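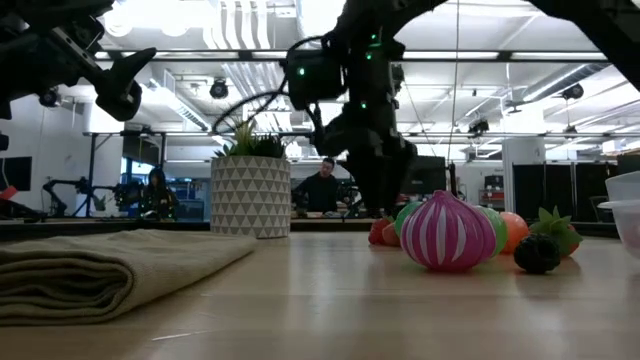
Gripper over the tomato and one of the green ones, shared workshop bench

Overhead arm drifts when it reaches for the far toys, is it the cable or me?
Posted by Walid Sabbagh, 13th July

Hi all, hoping someone has seen this before. Building a pick and place setup at our shared workshop, arms hang down from an overhead beam and work on a plain timber table. Toy fruit and veg on one side, folded towel on the other. The job is meant to be simple. Pick a toy, carry it over, set it down on the towel, go back for the next one.

Near toys fine. Tomato fine most of the time. But as soon as the arm has to stretch out toward the strawberry it comes down short, always towards the middle of the table, and the gripper closes on the edge of the toy or on nothing. The onion is a pain for a different reason, the pointy end rolls it out of the fingers if I come in from the wrong angle. I can live with that for now.

What I've tried so far:

Redid the table calibration twice, same result both times.
Slowed everything right down. Slightly better, not fixed.
Tightened the base clamp. Was a bit loose to be fair.
Swapped the strawberry and the tomato around. Strawberry now fine, tomato now missed. So it's the spot on the table and not the toy.

Controller board is a Stirkel, software is Ekell with the default settings mostly. I log every grab, 1,129 of them in the file so far and the misses nearly all sit in that one area. First 30 after power on are better than the rest, which I dont understand at all.

The power and signal cable runs down the outside of the arm with a big loop out to the left, over the plant. Could that be enough to pull it? Doesn't feel stiff in the hand. Before I pull the whole thing off the beam and start again (took most of May to get it up there) I'd like to know what to check first.

Sowmya Raju

Cable would be my first guess too. Loop goes left, your miss goes toward the middle, same direction. It doesn't need to feel stiff — at full stretch even a light pull shows up at the fingertips, and it gets worse the further out you go.

Quick test, five minutes:

Power off, arm supported, cable unclipped from the upper part so it hangs free. Get someone to hold the slack up by hand and well clear of the joints. Power up, send it to the strawberry spot a few times. Then let the cable go back to how it was and do the same again. If the landing spot moves, there's your answer.

Fix is cheap. Take the cable up to the beam and bring it down close to the arm, small service loop at each joint, velcro and not zip ties (zip ties bite into the jacket and you'll want to redo it anyway). Keep enough slack that it never goes tight at full reach. I'd shift the plant as well while you're at it, if that loop snags in the leaves mid move you'll be chasing a fault that comes and goes.

The better-when-cold thing is something else I reckon. Could be the motors holding less once they warm up, or belt tension if yours has belts. Log the motor temp next to each grab if Ekell lets you, I've only used the older version so not sure where it lives in the menus.

Grímur Damgaard

had same thing on mine, was the beam. whole thing sagged a bit when the arm reached out. put a level on it and watch

Maysoun Daher

Agree with Sowmya on doing the cable first but please don't skip the beam check Grímur mentioned. Stick a dial gauge or even a laser pointer on the beam, aim at a wall, run the arm in and out. If the dot moves the beam is moving. You've got more than one arm hanging up there so park the others in the same place every time you test, otherwise you change the load and the numbers mean nothing.

Also how are you calibrating? If all your points are in the near half of the table then redoing it twice will just give you the same wrong answer twice. Put some points out past the strawberry, right to the edge of where you want to pick. I did mine in a small patch for ages and had exactly this.

Don't bother going through all 1,129. Take the last 100, plot where it was told to go against where it landed. If the error grows smoothly with reach its sag or cable. If its scattered all over, look for something loose in the wrist.

For the onion, grab across the fat part, fingers square to the stripes, and come straight down.

Walid Sabbagh

Thanks all. Calibration points were all in the near half, yep, feeling silly. Going to do the cable test tomorrow, then the laser thing on the beam, will post the plot once I have it.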